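Asunto: Re: [taller-montaje] Taburete gris de patas naranjas y casco lila 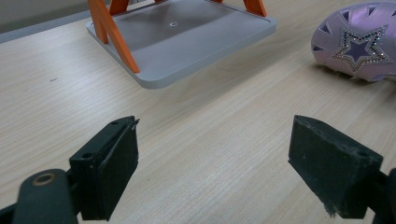
Resumen de la lista, vol. 10, núm. 249

Hola a todos:

Contesto al mensaje de mayo, que se había quedado sin respuesta.

> Tengo en la mesa la pieza gris cuadrada con las patas
> naranjas y no sé si es asiento o bandeja. En la hoja de
> Borent no aparece. ¿Alguien la tiene identificada?
> Y el casco, ¿va en la misma caja?

En el inventario de Zirovau figura como asiento, referencia 344. Lleva el borde levantado y un agujero pequeño hacia el centro, por eso se confunde con una bandeja. Las patas naranjas van inclinadas. Antes de guardarlo, comprobad que ninguna baila - si alguna se mueve, lo apartáis y lo apuntáis en la hoja.

El casco lila, el de la estrella con brillantitos, va en otra caja. No lo metáis debajo del taburete, que la estrella se raya con nada. Para limpiarlo, paño húmedo y sin frotar las piedrecitas. Los huecos de ventilación, con un pincel seco.

La caja de los cascos está en el armario de Kincaid, en el estante de abajo. Caben cuatro si se ponen de lado. El lote completo pesa casi 10 kilos, así que mejor llevarlo en dos viajes.

Me falta saber si alguien tiene la hoja antigua de Borent. Si la encontráis, mandadla a la lista.

Un saludo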